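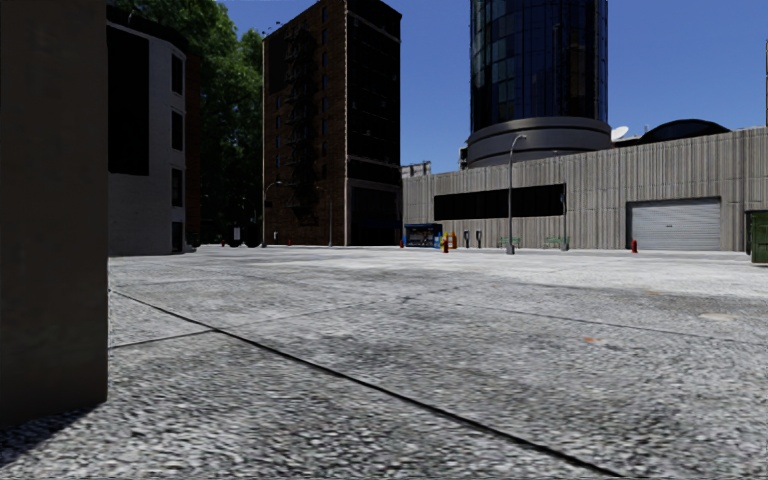

Call for Participants: Pedestrian Noise and Walking Comfort Study

The study measures how background sound affects walking pace and reported comfort in paved public areas. Adults who live or work in Pollthorpe are invited to apply. Sessions begin in January.

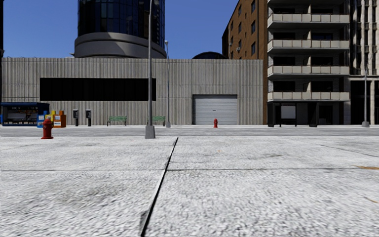 Dresuvia Institute - Department of Applied Acoustics

Participants complete 2 sessions. In the first, hearing is screened and a baseline walking pace is recorded indoors. In the second, participants walk a fixed route of 900 meters while wearing open-ear headphones, then fill out a questionnaire of 64 items. Sound levels stay within the limits set out in the consent form.

Eligibility
Age 18 or over
Able to walk the full route without assistance
No hearing aid or cochlear implant
Not enrolled in the earlier Serra listening trial
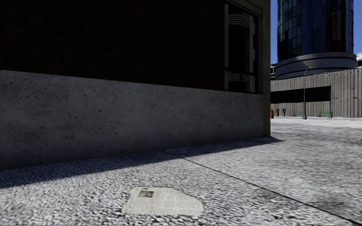 Brick over a pitted concrete base.

Hard facades reflect sound back toward the walkway, and the effect varies with surface texture and the distance between walls. The questionnaire therefore asks about perceived direction as well as loudness - no knowledge of acoustics is needed to answer it.

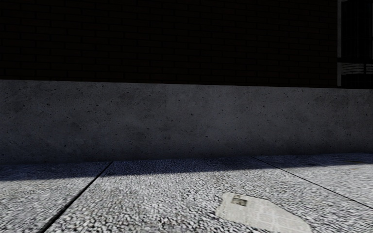

Responses are stored under a participant code and analyzed together with the 1,069 records already held from the Fivby survey. Names and contact details are kept separately and deleted when the study closes.

Payment is made by bank transfer after the second session. Partial payment applies if a participant withdraws after the first.

To apply, complete the screening form at the department office or request a copy by mail. Applicants under hearing treatment should note this on the form.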